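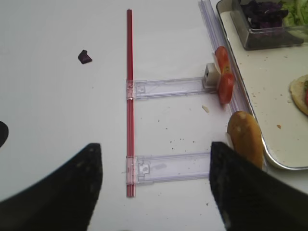
I want to tell you about the safety stop on our sandwich station, because it did something in April that I'm still chewing on, and a few of you build things like this at home or in small kitchens and might have the very same fault sitting there quietly. The short version is that the arm stopped when it was told to and the gripper didn't. The longer version starts with tomatoes. Two red slices leaning up against the clear rail, one a little over the other, right beside the half roll, are about the most tempting thing in the world to reach in and straighten with a fingertip, and reaching in is what I did.

4 min read

So, a bit of setup for the newer folks. We're a small test kitchen in Londau, and the station runs a Prostora arm with a Trokari two-finger gripper on the end of it. It handles rolls, tomato, shredded cabbage and lettuce, all the lovely messy stuff that won't hold still. The station had been through 2000 cycles by then and I'd gotten comfortable with it, the way you get comfortable with a dog that's never bitten anyone.

There's a gate on the front. Open the gate, the arm freezes where it is, a light goes amber, you do your fussing, you close the gate and press the blue button, and it carries on. I'd done it so many times I could do it while talking to somebody about lunch.

On the afternoon in question the arm came down near the tomato and hesitated. It does this now and then when it isn't happy with what it's found. I opened the gate, amber light, everything just as it should be. I put my right hand in to square up the slices, and the fingers closed.

They didn't close on me, I should say that right away before my mother reads this! My thumb was close enough to feel one of them brush past. The arm itself never moved. It held its position beautifully the whole time, and that made it feel so much stranger, like a statue that blinks.

I took my hand out, hit the big red stop, and went and stood in the hallway for a while. Then I made tea. I'd recommend that order of events to anybody, by the way. I've read logs while shaky before and I've never understood a single line of them.

The logs, when I got to them, were pretty plain. The gate signal went to the arm's controller and the arm obeyed it. The gripper has its own little controller, and ours heard about the gate secondhand, as a polite message from the main program saying please pause. If the gripper had already been sent a close command and was waiting its turn, the pause went to the back of the line behind it.

The gap was 900 milliseconds. The gate opened, and 900 milliseconds later the fingers shut. If you'd asked me beforehand I would have told you that was no time at all, and now I can tell you it's plenty of time to get a hand over a tomato.

Someone asked me privately whether the gripper could have done real damage. With the force we run for bread, I think I'd have had a sore thumb and a bad mood. But we'd had the force turned up the week before for a different job, trying to pull lids off tubs, and I don't much like thinking about the fault turning up that week instead.

Why hadn't we seen it sooner? Well, you need a close command already waiting when the gate opens, and most of the time there isn't one. The hesitation is what lined it up. The arm was pausing over the tomato to think, the close was sitting there ready, and that's the very moment a person decides to step in and help. So the risky moment and the moment I was most likely to reach in were the same one, and I'd never put those two things together.

I'll own my share too. When we wired the station I tested the gate by opening it while the arm was swinging around, since that's the dramatic part and the part you're scared of. I watched the arm stop and I was delighted. I don't believe I looked at the fingers once. They're a good bit scuffed now, from all that work, and I'd stopped thinking of them as something that moves by itself.

The fix, for those who want it: the gate now goes by wire to the gripper's own enable input as well as to the arm. Gate opens, the gripper's drive is off, and whatever was waiting in line gets thrown away instead of saved for later. Check with whoever made your gripper before you copy me, please. Ours keeps its grip when the drive goes off, but another one might drop what it's holding, and that could be a knife.

We also added a 2-second wait after the blue button, with a beep, before anything at all is allowed to move. It's annoying. I've had complaints. The beep stays.

Then we tested it properly, opening the gate with a close command waiting on purpose, and with a wooden spoon in there instead of any part of me. We did 550 of those and the fingers stayed put every time. I'm happier, though I still use the spoon for tomatoes.

I wrote the whole thing up and sent it to Goicoechea, who put the station's program together for us, and they were very decent about it and are going through their other kitchens this month.

If you've got a gate and a gripper, go try it when you next have a quiet hour. Use a spoon, and watch the fingers this time. I'd love to hear what you find, even if it's boring. Replies are open and I've got the kettle on.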